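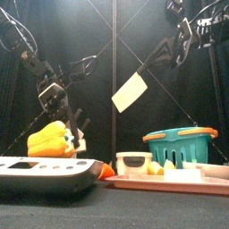
The Ferry Room

Last updated: September

Ingvild Tveit had the key to the house for two hours. The agent wanted it back by four and had said so twice on the phone.

It was her aunt's house, or had been. It stood at the top of Tiston, where the road gives up and becomes a track, and from the back bedroom you could see the ferry come in. Her aunt had called it the ferry room and let people sleep there if they missed the last boat. She charged them nothing and gave them porridge. In the mornings she wrote their names in a ledger.

Ingvild had come for the ledger. Her brother wanted the clock and her cousin wanted the good chairs, and both had already been.

She started in the kitchen. The drawers held string, candles, a tin of keys that fitted nothing, and receipts from Vasseur's, the ironmonger, going back to before she was born. One was for 75 feet of rope. She could not think what her aunt had wanted with it. She put it in her coat pocket.

The front room was bare except for the carpet, which was darker where the sideboard had stood. She went upstairs.

In the ferry room the bed had been stripped and the mattress stood on its side. Under the window was the toy box. She had forgotten it. There had been children among the stranded, and her aunt had kept a box for them, with a wooden boat, a pack of cards and a pretend supper. The children cooked on the floor while their parents worried about the timetable. Ingvild had cooked there herself one wet Easter and served everything to a man named Mendix, who was going to the islands to mend a church roof. He had asked for seconds.

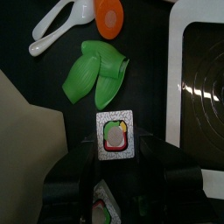 Supper: a spoon and something green.

She sat down on the floorboards. The ledger was in the bottom of the box, under the boat, wrapped in a pillowcase.

It had 124 pages and her aunt had filled nearly all of them. Each line gave a name, where the person was going and what the weather had been. Mendix was there, "to the islands, rain, ate well". A couple had been on their way to a wedding on the Fasorau side and missed it. A boy of nine had been travelling alone, fog, and beside his name her aunt had written "would not sleep, we played cards". Then there was a gap of around 30 lines with no writing at all, and after that the names went on as before, in a different pen.

Ingvild knew what the gap was. It was the winter her uncle did not come back. She ran her thumb down the blank lines and turned over.

Outside, the ferry sounded its horn. She looked at her watch and it was twenty to four. She wrapped the ledger up again and went down, then came back up for the wooden boat, which was not on anybody's list.

The agent was waiting at the gate with his engine running.

"Find what you were after?" he said.

"Yes."

"Only there's a wind getting up. They're saying that might be the last boat today."

She gave him the key. He drove off down the hill, and she walked after him with the boat under one arm and the ledger under the other. At the bend she could see the quay. The ramp was already lifting. She stopped and watched it, and then she sat down on the wall and felt in her coat for a pen.

Shared 2 times

Contact | Copyright remains with the author | Back to top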